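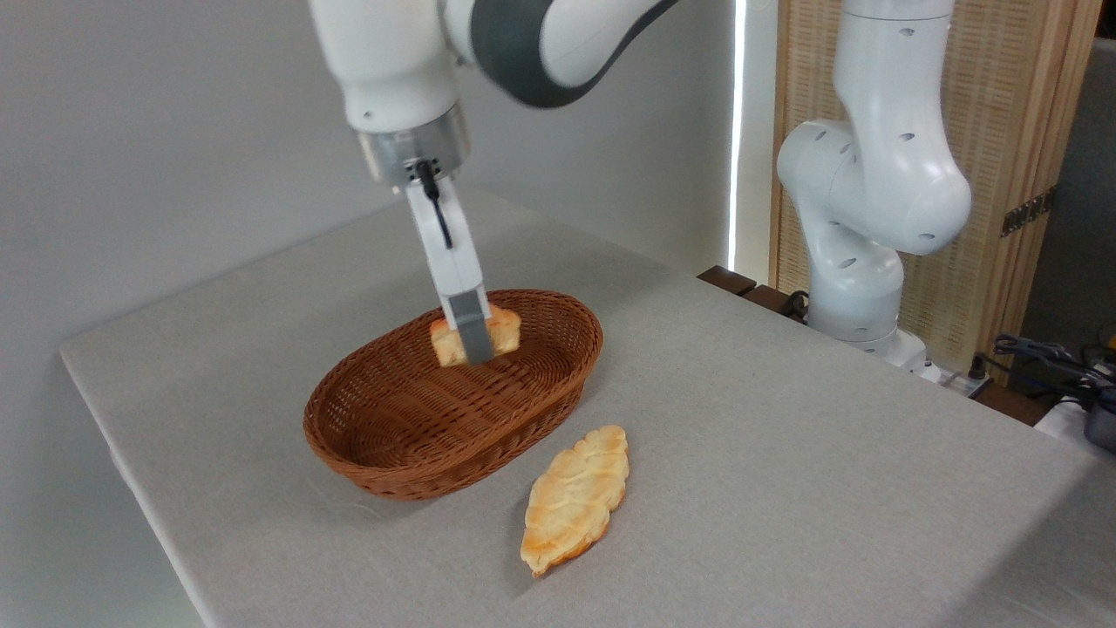
Figure 2. The bread task at the Kedeck site. One arm holds a piece of bread over the wicker basket; a second piece lies on the cloth.

3.2 Collecting the demonstrations

We gathered 200 demonstrations of the bread task by teleoperation, all of them at Kedeck and all in August. Bread was proposed by Jadwiga Wróbel on the grounds that it is cheap, varied in shape and forgiving of amateurs. Two of these claims survived the month. A crust sheds crumbs each time it is gripped, and a roll on its thirtieth outing is a different object from the one we bought, so bread was replaced after every 36 episodes.

An episode starts with the bread on the cloth and ends when the operator presses the pedal to say that the basket is loaded. Operators were told to work at whatever speed felt natural. Olga Ibarra's natural speed is brisk; Terence Marsden's would suit the moving of antiques. We kept both, and report results by operator in Section 5. Start positions were drawn at random and marked by a projected dot, after a pilot in which people left free to choose "random" places kept choosing the same one.

Long, pointed pieces caused the most trouble. Gripped near a tip, they tend to swing round and meet the rim of the basket sideways. Seven episodes in which this happened and the operator recovered were kept in the training set, over the objections of one author, who considers them untidy. Episodes abandoned midway were stored separately and do not count towards the 200.

Labels were added afterwards by Baldur Baldursdóttir using the Ornetti tool, which marks the moments of grasp and release from finger width alone. It regards a squashed roll as a successful release, and those entries were corrected by hand.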